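Lilteten: demonstrations for opening and servicing desktop computers

Data card and README, release dated 01/11/2020

1. Summary

Lilteten is a set of teleoperated demonstrations of service work inside desktop computer towers. An operator drives a robot arm and gripper through a leader device, and the follower's joint states, gripper state and camera streams are recorded. The tasks are taken from the bench work done at Rosser, where used office machines are sorted, stripped and refitted. The set was recorded and is maintained by Ulla Myklebust and Gertraud Danzer.

The release holds 2198 episodes across 11 tasks. Of these, 400 episodes are held out for evaluation and shouldn't be used for training or for tuning.

2. Tasks

Task names are written as verb, part, place. All tasks begin with the tower on its side and the side panel off. Removing the panel was tried early on and dropped from the release.

remove_drive_bay
insert_drive_bay
unplug_sata_data
plug_sata_data
unplug_sata_power
plug_sata_power
remove_memory_slot
insert_memory_slot
release_latch_cage
place_drive_fixture
pick_drive_fixture
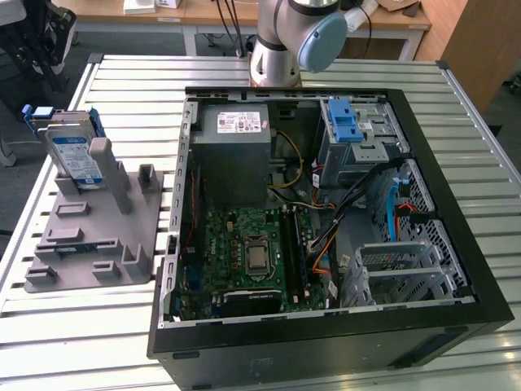
Fixture tasks use a printed holder that stays on the table beside the tower. Its position is measured at the start of each session and written to session.json, in the base coordinates of the arm. A drive counts as placed when it stands unsupported in its slot after the gripper has opened. The drives upright at the back-left end of the grey fixture are 3.5-inch units with blue carrier rails on their sides, and the rails are what the operator is asked to grasp. Grasps on the bare body of a drive are kept in the set with the flag off_rail. The fixture is not symmetrical, so mirroring frames as augmentation gives layouts that can't occur on the bench.

3. Control and recording

The leader is a Momby hand unit, back-drivable, with a trigger for the gripper. Leader motion is scaled before it is sent on. The scale is fixed within an episode and stored as leader_scale. Operators could pause with a foot switch to move the leader back to a comfortable position; those pauses are marked in the clutch channel and haven't been cut out.

Force on the leader is not rendered. Operators judged contact from the camera views and by looking directly at the tower. Expect slower approaches to connectors than you'd get from kinesthetic teaching, and more small corrections in the last part of an insertion.

Recording starts on the operator's first trigger press and ends on a spoken mark, entered at the keyboard by the second person. Idle time at either end is trimmed to 800 milliseconds.

4. Camera views

Each episode has fixed views of the workspace and wrist views. Fixed views show the layout of the case and the fixture. Wrist views are meant for the final approach, where the fixed views lose the connector behind the gripper. Exposure is locked for the session. Bare metal inside the case and on the table gives strong highlights, and these move across the wrist image as the arm turns. No correction has been applied.

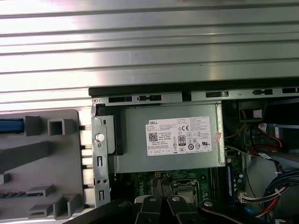 Gertraud Danzer objects to training on wrist views alone. In her review of the draft card she wrote that a policy without the fixed view will settle above the wrong slot and carry on with full confidence, and that she'd sooner lose a wrist stream than the overview. Her recommended baseline takes one of each. The loader follows this by default; pass views=wrist to override it.

5. Grading of demonstrations

Every episode carries one of these grades:

clean: task completed, no regrasp
regrasp: task completed with at least one regrasp
assisted: a person touched the tower, a cable or a part during the episode
failed: task not completed, or stopped by the operator

Failed episodes are included. They are useful for training a success classifier and shouldn't be mixed into behaviour cloning without a filter. The assisted grade is given for any hand contact, however brief. A hand in view without contact doesn't change the grade but sets hand_visible to true.

Connector tasks have the widest spread between operators. Some approach the housing along the cable and some from the side, and both are accepted. The operator field is a code that stays the same for one person through the whole release.

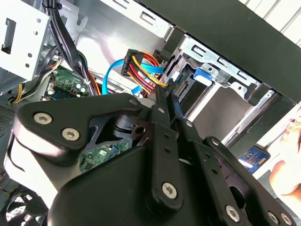
Figure 3. Wrist view: gripper fingertips at the black power connector, blue SATA cable looped at left.

6. Files

episodes/ one folder per episode, with states, actions and video
session.json fixture position, camera calibration, leader settings
grades.csv episode, task, grade, flags, operator
splits/ train and held-out lists
tools/ loader and replay script

Actions are stored as absolute joint targets. The loader can convert them to end-effector deltas, using the calibration for that session. Don't reuse one session's calibration for another; the cameras were removed and refitted between sessions. Timestamps come from a single clock on the recording machine, and video frames are matched to the nearest state sample.

The replay script drives a Sament controller directly. Run it first with the dry flag set and the workspace clear, then at reduced speed. Replay on hardware will not reproduce insertions unless the tower is placed to within the tolerance given in session.json, and cable tasks shouldn't be replayed open loop at all.

7. Known problems

Cables don't return to the same shape between episodes. No attempt was made to reset them beyond moving them clear of the part in question.

Gripper position is reported by the motor and doesn't account for flex in the fingers. Readings taken under load are slightly too closed.

In early sessions the grade regrasp was applied unevenly to the memory tasks. The labels were checked again in January, and the old values are kept in grades.csv under grade_v0. 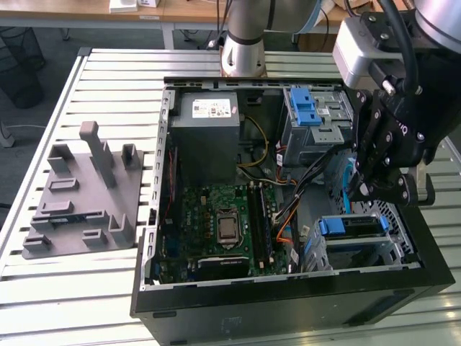 Can the demonstrations be used with a different gripper?
The joint targets can't be carried over as they are. Convert to end-effector poses, add the offset for your own fingertips and collect a small number of new episodes for the connector tasks, where finger shape matters most.

8. Changes in this release

Added release_latch_cage.
Renamed pull_cable to unplug_sata_data and unplug_sata_power.
Moved leader_scale from the session file to the episode metadata.
Fixed a loader fault that dropped the last video frame of clutched episodes.

Corrections to labels can be sent to either maintainer with the episode number and the proposed grade.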